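Home | Club News | Minutes | Join | Contact

Padham Robotics Club – Minutes of the Ordinary Meeting
8 October 2018
Minutes taken by Elin Penry
Shares 34 | Comments 2

Chair: Gwawr Llewellyn. The minutes of the last meeting were accepted with one correction. The phrase "a successful season" in item 3 was changed to "a season." G. Llewellyn asked for the change and there was no objection.

1. Matters arising

The Eminside match is still not confirmed. Eminside have written to say they would prefer December, after having told us in the summer that December was impossible. E. Penry to reply and ask for it in writing this time.

The club sign has not been ordered. Carried over again.

2. Money

The account stands at $2000 before the Suvico invoice. The invoice is for replacement finger pads and printed markers and was queried at length. Several members did not see why we buy markers when they are black squares on white paper. The answer given was that the ones printed at home came out at the wrong size and the tracking would not hold. The chair said she would believe that when somebody brought in a ruler. Payment agreed on condition that the next batch is priced both ways.

3. Handling project

The project group reported on the hand-held gripper work. The aim, as set down in the spring, is for students to carry out small handling jobs with the grippers, record them, and use the recordings to train a policy for the club arm in time for the Eminside match.

The group has 82 recordings it is willing to call good. Asked what "good" means, the group said that the tracking did not drop out and the job was finished. G. Llewellyn asked whether anyone other than the person who made each recording had watched it. No one had. She said that 82 was then a claim and should be minuted as one.

There was a longer discussion about the objects. The pouch was chosen because it is soft and light, and the group thinks it makes a harder test than the blocks used last year. A member pointed out that a harder test is only of use if the easy one was passed, and that the block results from last year were never written up. The group accepted this. The block results are to be written up before any more pouch sessions are booked.

The pictures below go with the group's report.
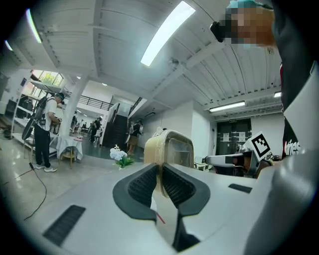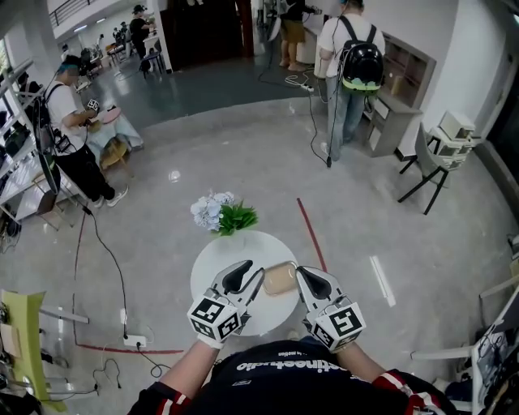
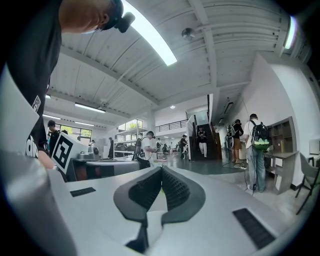
Item 3, handling project: the hand-held grippers in use in the hall.

Questions on the report:

Whether the flowers should stay on the table. The group likes them as background clutter. The chair's view was that if clutter is wanted it should be changed between sessions according to a list, and that one arrangement kept in place teaches the system what that arrangement looks like. Flowers to be moved or swapped each session and the change noted in the log.

Whether too many people are working at once. The group said that everybody needs a turn and the hall is only ours for the evening. Others thought it made for a lot of walking about behind each other's recordings. No agreement. The group will try one session with half the stations and compare the dropout figures, if it can find the earlier dropout figures.

Cables. E. Penry raised the cables on the floor, as she did last time. The group said people know where they are. The chair said that new members do not, and asked for covers on the main runs before the next intake. Agreed.

4. Yao software

A short presentation was given on moving the log and the file naming over to Yao. The claim is that it will sort recordings by job and flag the bad ones without anyone having to look. The meeting was not persuaded. It was pointed out that we were told much the same about the spreadsheet, and that the spreadsheet still has two columns called "final."

Agreed to try Yao on 34 of the existing recordings only, with a member marking the same ones by hand and not looking at the software's answers first. If the two lists do not match, the matter is dropped until next year. G. Llewellyn asked that "mostly match" not be accepted as a result.

5. Competition entry

The group wishes to enter the handling class at Eminside as well as line following. Line following was approved without discussion. On the handling class, members were divided. Those in favor said the students have put in the hours and need something to aim at. Those against said that the arm has yet to pick up a pouch by itself in front of anyone at this meeting – and that an entry fee does not change that.

Resolved: the arm is to be shown at the next meeting, with the pouch put down by someone outside the project group. The entry will be decided that evening.

6. Any other business

The key to the tall cupboard is missing. Whoever has it is asked to bring it back.

A request for club T-shirts was heard. The chair asked what was wrong with the ones people already wear. Deferred.

Actions
E. Penry – reply to Eminside; get prices for cable covers.
G. Llewellyn – pay Suvico; watch a sample of the recordings with someone who did not make them.
Project group – write up block results; start the clutter log; prepare the arm.

< Previous minutes | Next minutes > | Back to top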